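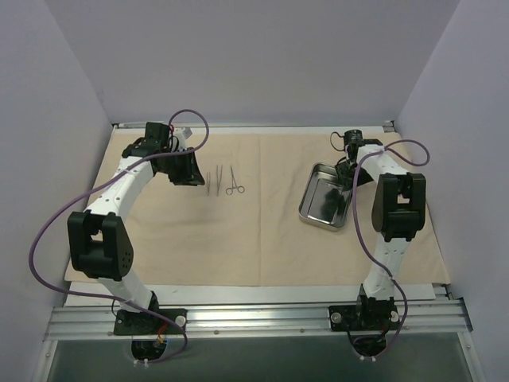 Nultance Tray Sorting, data card

Two-arm demonstrations of moving metal instruments between a cloth and a steel tray, recorded by remote control. Over 600 episodes, one task per episode. Operators: Svatopluk Charvát and Oldřich Charvát.

Failed grasps are kept - filter on the success field if you need clean runs. Joint states and gripper commands share one clock.
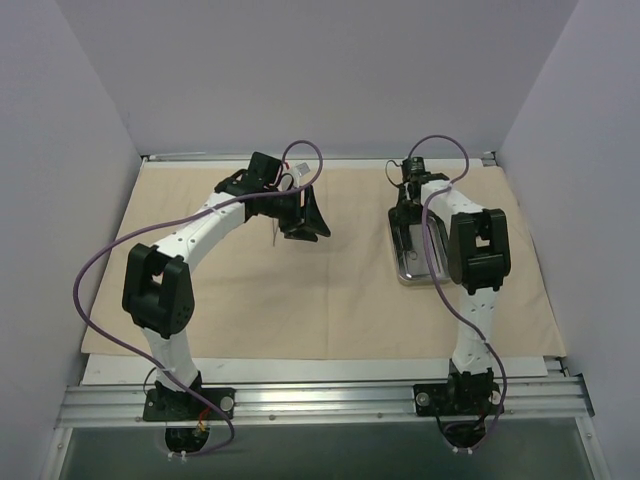 Right gripper over the tray, fixed view.

Last updated March 12, 2019.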